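Valgate hotel laundry workers to vote on new contract in November

Workers at the Bangera commercial laundry in Valgate will vote in November on a three-year contract that would raise starting pay and limit mandatory overtime, the union and the company said.
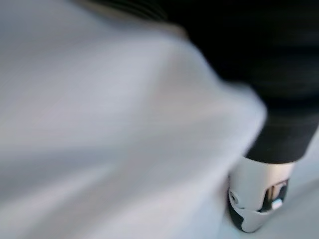 The tentative agreement covers 328 employees who wash, press and fold sheets, towels and table linens for hotels and two hospitals in the area. It was reached shortly before midnight after 9 bargaining sessions. The previous contract expired over the summer, and employees have been working under its terms while talks went on.

Under the deal, no employee could be required to work more than 45 hours in a week without 24 hours' notice. The old contract set no limit. Everyone on the payroll at the time of the vote would also get a one-time payment of $350 if the contract is approved.

Vimala Nair, who led the bargaining team for the workers, said overtime was the issue members raised most often.

"People were finding out at two in the afternoon that they were staying until eight," Nair said. "If you have kids to pick up, that doesn't work. We told the company that from the first meeting."

Bangera's general manager, Prasanna Nanayakkara, said the company had struggled to staff its evening shift after taking on new hotel accounts last year. He said Bangera plans to add a second evening crew in the spring.

"We relied on overtime more than we wanted to," Nanayakkara said. "I think the agreement is fair, and I hope it passes."

Heat inside the plant was another sticking point. The agreement calls for added ventilation near the ironing lines and a paid 10-minute cooling break every two hours when the indoor temperature goes above a set level. The two sides would agree on where the thermometers are placed.

Not all members are happy with the proposal. Irina Zamfir has worked in the sorting area since the plant opened and said she had not decided how to vote. She wanted a larger raise for long-term employees, whose pay would go up less in the first year than that of new hires.

"The starting pay needed to go up, I agree with that," Zamfir said. "But some of us have been here a long time and the difference is getting very small."

Jummai Iyamu, a presser on the day shift, said she would vote yes, mainly for the overtime rule.

Voting will take place in the plant cafeteria from 6 a.m. to 8 p.m. so that all shifts can take part. A simple majority is needed for approval. If members reject the contract, the two sides would return to bargaining. No strike vote has been scheduled.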